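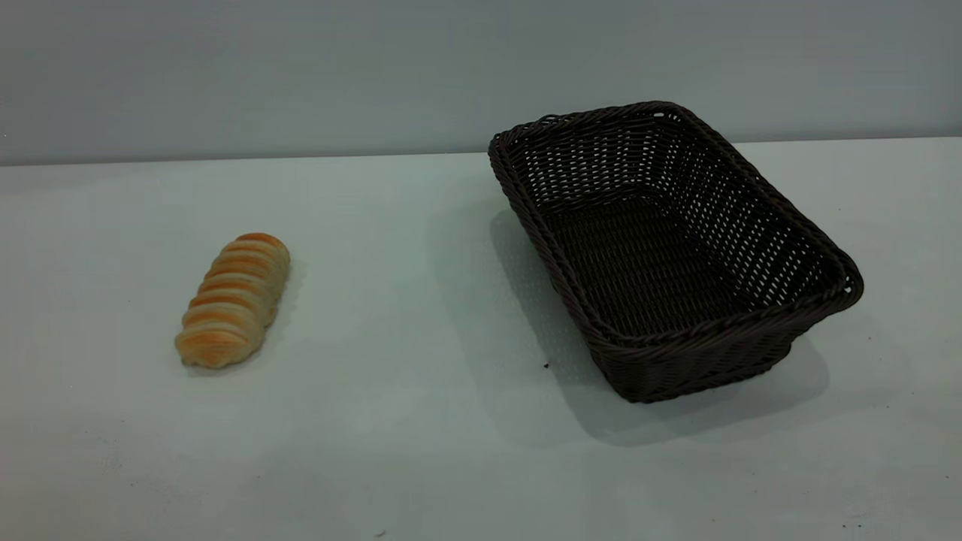

Ticket 705: Sourdough timer resets to zero when phone locks
Product: Ziviler recipe and proofing app
Opened by: Ibrahim Abubakar
Status: Resolved
Opened: Aug 15, 2018

Ibrahim Abubakar wrote:
Hi all! First off, I love this app. I've been baking from the Hirnar rye collection all summer and it has gotten me to try things I never would have touched before. But I have a problem with the step timers. When I start a long one (bulk rise, overnight proof) and the phone locks, the timer goes back to 0:00 when I open it again. Short timers are fine. I lost track of a dough last night and had to guess by poking it. Still tasty!

Phone is an Android, app version 7.11. I have restarted the phone and logged out and back in. Same thing both times.

Przemysław Kwiatkowski (support) wrote:
Hi Ibrahim, thanks for the great report, and I'm glad the rye collection is getting used! Could you try a few things for me?

Open Settings, then Timers, and tell me whether "Keep running in background" is on.
Start a 13 minute timer on any recipe, lock the phone, and leave it alone until it should be done.
Tell me whether the recipe you had trouble with was saved to your own cookbook or opened straight from the collection.

Ibrahim Abubakar wrote:
Background setting is on. The 13 minute timer worked perfectly, alarm and everything. The recipe was in my own cookbook. I changed the flour and stretched the proof to 11 hours, so maybe that matters?

Przemysław Kwiatkowski (support) wrote:
Oh, that matters a lot! I copied the same recipe, set the proof to 11 hours, locked my test phone and got 0:00 right away when I unlocked it. Then I tried the untouched version from the collection and it kept time. So the trouble is in edited recipes. I ran a few more lengths on an edited copy: 7 hours is fine, anything over 7 fails. Sending this to Nowakowski on the app team with my log.

Internal note, Nowakowski:
Found it. Saving an edited step writes the duration to the old field, and the lock screen service throws out long values from there and falls back to zero. Collection recipes use the new field, so they never hit this. Fix is in the next build. Existing edited recipes will be converted the first time they're opened.

Przemysław Kwiatkowski (support) wrote:
Good news, version 7.13 is out with the fix. Please update, open your rye recipe once, then start the long proof again. Until you've updated, you can split the proof into two shorter steps and both will run properly.

Ibrahim Abubakar wrote:
Updated and ran the full 11 hours overnight. The alarm went off right on time and the dough was gorgeous, so big and airy! My oven timer can retire now. One small thing while I'm here: the Prorkalska rolls recipe shows the oven temperature in Celsius only, even though I have Fahrenheit picked. Should I open a new ticket?

Przemysław Kwiatkowski (support) wrote:
Wonderful! Yes please, a new ticket for the rolls, and put the recipe name in the title so it goes to the content team. Closing this one.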